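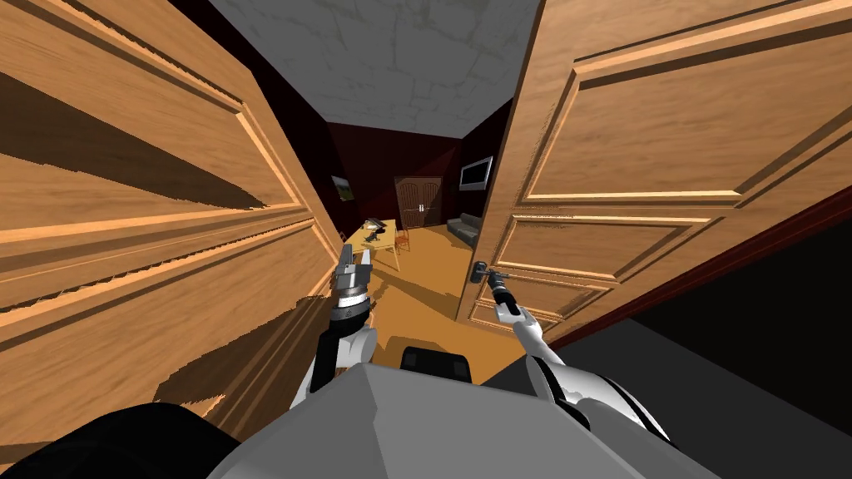

Ehab Ezzat wrote in the margin of our first edition that the chapter on draughts ought to come before the chapter on boilers, and that anyone who disagreed was welcome to spend a winter in his hallway. We disagreed for two editions. The chapters have now been swapped.

Chapter 4
Draughts, Doors and Cold Corners

November
By the Clemel Building Studies team

4.1 The hallway problem

Ask people why their house is cold and they'll tell you about the heating. The boiler is old, the radiators are too small, the thermostat was fitted by somebody's brother-in-law. All of this may be true. It is also where the money tends to go first, so that a great many houses end up with a splendid new boiler warming the front garden.

In this chapter we look at how warm air leaves a building and how cold air gets in to replace it. The two always go together. A house can't lose air without taking some in from somewhere, and the somewhere is usually behind your chair.

We start with doors. A door has to open, and anything that has to open needs a gap round it. Take an ordinary single door 80 centimetres wide and 200 high. Its edges add up to 560 centimetres. If there is a gap of three millimetres all the way round, which most people would call a decent fit, the total opening comes to 168 square centimetres. Knock a hole that size through the middle of the door and the household would be on the telephone within the hour. Spread it thinly round the edge and they'll live with it for 30 years, and buy cardigans.

Double doors add a further gap where the two leaves meet. Old ones often have a rebate there, a step cut into each edge so that one leaf closes against the other. It does a fair job until the hinges drop, after which it does a fair job at the top.

4.2 What moves the air

Two things push air through a building. The first is wind, which raises the pressure on the side it strikes and lowers it on the far side. The second is the stack effect. Warm air is lighter than cold, so it rises, slips out through gaps near the roof and draws cold air in lower down. The taller the building and the colder the day, the stronger the pull.

The stack effect explains a quarrel you may know from home. Whoever sleeps upstairs is too warm and opens a window. Whoever sits downstairs is now colder than before and turns up the heating. Each thinks the other unreasonable, and the window goes on working as a chimney until somebody goes to bed.

Our case study for this chapter is the old school at Skultadberg, which was built with high ceilings, tall stairs and a firm belief in fresh air. A survey there found 36 separate leaks, and the pupils could have pointed to most of them without getting up. You'll meet the full list in section 4.6. For now, notice that the worst was not a door or a window. It was a cupboard under the stairs, open at the back to the space beneath the floor, in which the school kept its spare blankets.

4.3 Walls and where they meet

Solid walls leak less than people fear, but they do carry heat away, and they are at their chilliest in the outside corners of a building. A corner has more outer surface to lose heat from than inner surface to collect it, and the air there hardly moves. Push a wardrobe into it and you have made matters worse, as you will find when you next want your good coat.

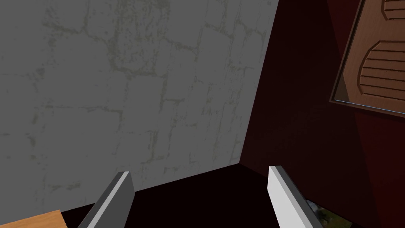

Fig. 4.1 Grey stone wall and maroon wall meeting at an inside corner.

Junctions between two kinds of wall need a closer look than either wall alone. Different materials swell and shrink by different amounts, and whatever was used to fill the joint has to put up with both of them. Filler is patient stuff, but it has limits.

4.4 Before you start sealing

A warning, and we'll repeat it in chapter 5. Buildings need some air. Rooms with open fires or certain gas appliances need a proper supply of it, and the vents provided must never be blocked, however cold your ankles get.

Activity 4A (allow 60 minutes)

Choose a breezy day. Hold a strip of tissue paper near the edges of one outside door, one window and one loft hatch, and mark on a sketch where the paper moves. Compare your sketch with a neighbour's. Then ask the person who pays the heating bill where they think the draughts are — and try not to look pleased.

Corrections and queries: Clemel, Fistedgate | © Clemel, all rights reserved | Back to top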